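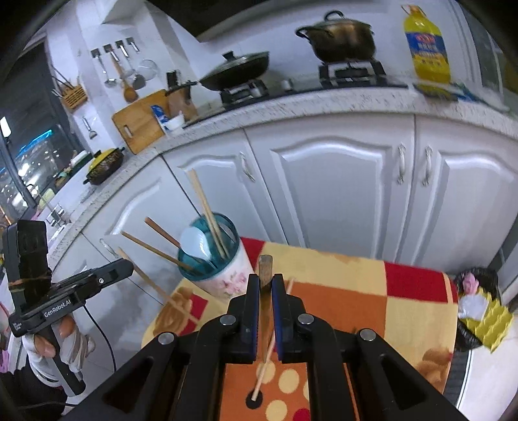 Figure 1. Wooden utensil handle between two padded jaws, above a patterned tablecloth.

Dividend Announcements and Short-Run Returns in Small Household Goods Stocks
Project report, Applied Corporate Finance
Samira Akl

1. Question

The project tests whether a change in the regular dividend carries information about small firms that is not already in the share price. Earlier coursework used large index members, where analyst coverage is dense and most changes are expected. Small consumer goods makers have thinner coverage, so a larger price response was expected.

2. Data

The sample has 70 dividend announcements by listed makers of kitchen and household goods. Of these, 35 are increases; the rest are cuts or unchanged payouts. Special dividends were removed, as were announcements released together with quarterly results. Three firms supply most of the observations: Skimus, Flinitz and Kuusisto. Prices are daily closes adjusted for splits. The benchmark is a broad index of 500 stocks.

Announcements made after the market close were assigned to the next trading day. One Flinitz release was stamped on a Sunday and was moved to the following session.

3. Method

Expected returns come from a market model estimated for each firm over a period ending well before the announcement. Abnormal return is the actual return minus the expected return. The event window runs from 2 trading days before the announcement to 2 trading days after it, and abnormal returns are summed over the window.
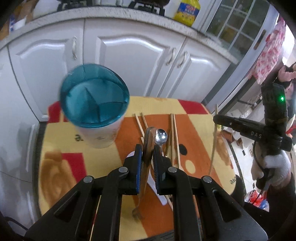

Standard errors were clustered by firm. With so few firms the clustered errors are probably too small, and the significance levels below should be read with that in mind.

4. Results

Increases are followed by a positive cumulative abnormal return, significant at the usual level. Most of it falls on the announcement day. Cuts show a negative response of greater size, but the estimate is noisy and depends heavily on Kuusisto, which cut its payout in December and fell sharply. Without that event the coefficient on cuts keeps its sign and loses significance. Unchanged payouts show no measurable effect.

Adding payout ratio and trading volume as controls changes little. Volume enters with a negative sign, as expected if heavily traded shares price the news earlier.

5. Limitations

Skenum was dropped because its price series has gaps, and it had the lowest volume in the original list. Its removal may bias the estimates toward zero. Bid-ask bounce was not corrected. The market model also assumes a stable beta, and a rolling estimate for Skimus suggests that its beta drifted upward during the sample period.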